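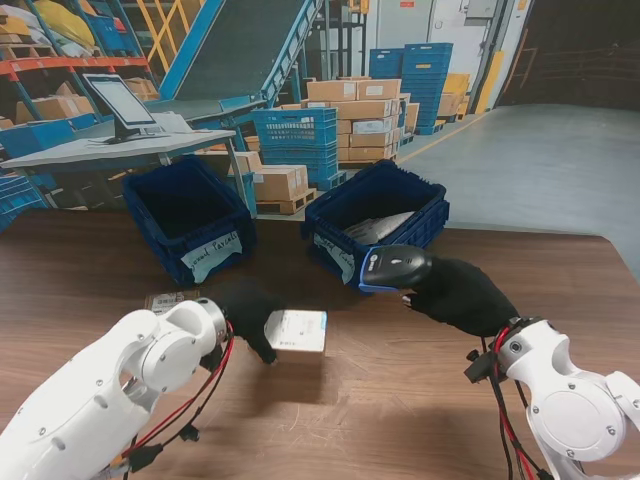
The two-arm sorting station at the Flotside warehouse, with the scanner in the right hand.

Vega Aranda has spent the fall teaching a pair of robot arms to sort parcels. She runs data collection for Utano, and by the end of October her team had recorded 1295 examples at one table.

"An example is one parcel, start to finish," she says. "Pick it up, find the label, scan it, put it in a bin. If the person driving the arms fumbles and recovers, we keep that too."

Boxes are the easy part, according to Aranda. Soft mailers take up most of her shifts.
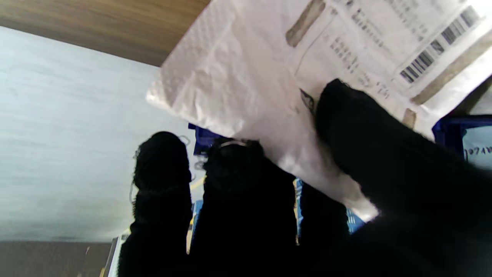 A padded mailer held in the gloved fingers, seen from the wrist camera.

"A mailer folds when you squeeze it, and then the barcode bends," she says. "You have to show a lot of different grips – high, low, one finger on top."

Her operators work in pairs and swap after 2 hours. Jakubowski, the shift lead, throws out any recording where the camera view is blocked at the moment of the scan. The first model was trained on 900 examples and still reached for the wrong side of the package too often, Aranda says.

What comes next? "More tape, more wrinkles, worse labels. After that we do it again in Wullen, with different light."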